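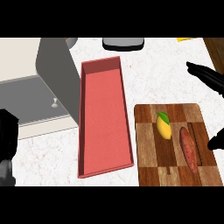

Jun 21, 2024

I've been putting together the alumni notes for Jeltville College for a while now, and I don't usually get to lead with a book, so let me enjoy this one! Rekha Tripathi, who taught religion and ethics on our campus until she moved over to the library side, has finished her study of the letters students sent home in the college's early years. It's called Hindon Letters, after the old dorm where most of them were written, and it runs to 329 pages. I read it in two evenings.

I took Rekha's sophomore seminar myself (and got a B, which she remembers). She told me the hard part was the handwriting — 139 letters made it into the book, and one writer in particular crossed his pages, so you have to read them both ways. My favorites are the ones asking for money. Nothing has changed there.

Regula Zürcher, from the history department, wrote the foreword and will talk with Rekha about the book at homecoming in October. It'll be in the Rocha Room, upstairs from the chapel, and there's no ticket, but do come early if you want a chair with a back. Copies will be for sale at the door, and the bookstore is taking orders now.

One more thing. Rekha is still looking for letters from the years after the book stops, so if your grandparents lived in Hindon and you have a shoebox somewhere, write to me at the alumni office — I'll pass it along to her.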